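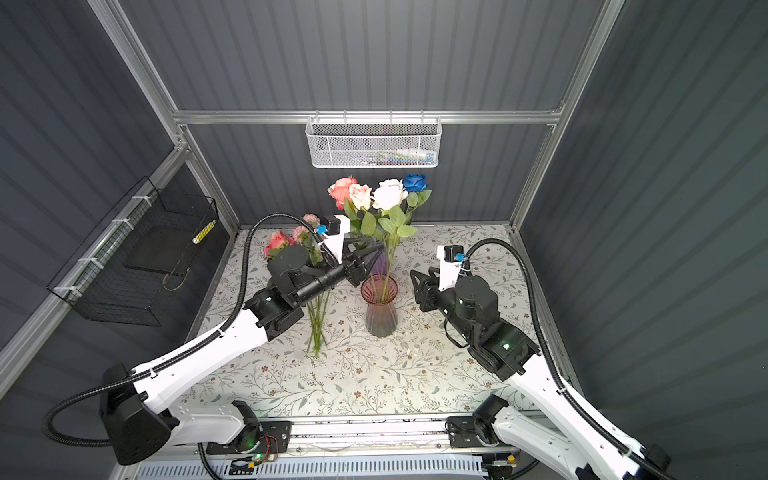

Waron Releases Arrangement Guide for Artificial Roses and Glass Vases

Printed guide and stem sheet cover sorting, height, vase choice and storage for shops, lobbies and event rooms

LORTHORPE, April 16, 2018 - Waron, a supplier of artificial flowers and tabletop glass, today released the second edition of its Arrangement Guide, a 30-page manual for staff who set up and maintain artificial flower displays. The guide is available to trade customers under item number 2522. A companion stem sheet, item number 1573, lists stem lengths and head sizes for the current range.

The first edition dealt mainly with large floor displays. The second edition is limited to tabletop work: single-vase and two-vase arrangements built from roses and carnations on wired stems. Trade customers asked for this change after the January order period, when most questions to the service desk concerned small arrangements assembled by staff with no floral training.

"A rose on a long stem in a flared vase will lean until something stops it," said Giorgia Barbieri, product manager for artificial flowers at Waron. "The guide deals with what stops it. In most cases that is the neck of the vase, the leaves of the next stem, or a bend made in the wire before the stem goes in."

Sorting before placement

The guide starts with the work surface. Stems are laid flat on a cloth with the blooms facing away from the person arranging and the stem ends facing toward them. A cloth is specified because bare tabletops let stems roll and because glass set down on its side will mark. Any cloth that lies flat can be used, including printed tablecloths with a small pattern.

Stems are then grouped by bloom color. The guide treats coral, salmon and peach as one working group and blush and pale pink as another. White and blue are treated as accent colors and are set aside until the pink stems have been placed. Where carnations and roses are used in the same bunch, carnations go to the outside or top of the bunch. Their heads are fuller and will cover a rose placed behind them.

Leaves are opened by hand at this stage. Leaves packed flat against the stem take up little space in the vase mouth and give little support to neighboring stems. Fibers, crumbs and leaf fragments are brushed off the cloth before the glass is brought in. 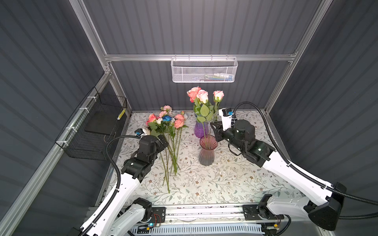

Vase selection

Two vase shapes are covered. The flared vase is wide at the mouth and suits three or four tall stems that spread outward. The faceted vase has a cut lower body and is intended for a tighter bunch. Both are sold in tinted glass. In a two-vase display, the guide places the flared vase to the rear and the faceted vase in front, so that the taller blooms stand clear of the shorter ones when seen from the front of the table.

Tinted glass affects how the stems read. Green stems are visible through a translucent purple or pink vase, and crossed or tangled stems will be visible too. The guide directs staff to insert stems one at a time, with the stem end touching the base of the vase before the bloom is released.

Placement order and height

Placement runs from the outside inward. The first pink stem sets the left limit of the arrangement and the second sets the right limit. Remaining pink stems fill the space between. White is placed near the middle. Blue, if used, is placed last, either as the highest bloom in a vase or in the middle of a hand bunch. The guide advises against more than one blue stem per vase.

Blooms in one vase are set at different heights. Where stems are supplied at equal length, the difference is made by bending the lower end of the wire. Cutting is described in an appendix and is not recommended for stock that will be used again.

After the last stem, the vase is turned through one full rotation and checked for lean. If the base lifts at any point, the tallest stem is moved closer to the center line.

Taking a display down

The guide gives equal space to removal. Stems are lifted out together, with one hand below the leaves and the other steadying the glass. The bunch is laid flat on the cloth, blooms away from the operator, and the vase is moved clear before sorting starts. Pulling single stems from a full vase is the most common cause of detached leaves in returned stock, according to Waron service records.

Small supplies such as wire ties, tape and wrapped packets should be kept off the table during this work. The guide recommends a shallow mesh basket hung from a rail behind the work surface, which keeps supplies in reach and lets staff see what is left. A second open-top basket at the side can hold flat items such as a board or pad.

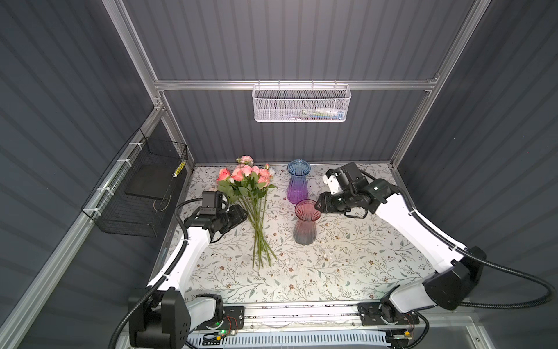

Cleaning and storage

Fabric blooms are dusted with a soft, dry brush. Water is used on leaves and bare stems only. Glass is washed by hand and dried before any stem is returned to it. For storage, bunches are laid flat in one layer with the heads at the same end of the box. Vases are stored upright and separately from the flowers.

Availability

The Arrangement Guide, second edition, and the stem sheet ship from the Lorthorpe warehouse. The guide is spiral bound. Trade customers who hold the first edition can exchange it at no charge. Distribution outside the home region is handled by Kemppainen, which also stocks the Prurero line of tabletop glass. Prurero vases are compatible with all stem lengths on the stem sheet.

About Waron

Waron supplies artificial flowers, foliage and glass vases to retailers, hotels and event firms. The company is based in Lorthorpe.

Contact

Giorgia Barbieri
Product Manager, Artificial Flowers
Waron, Lorthorpe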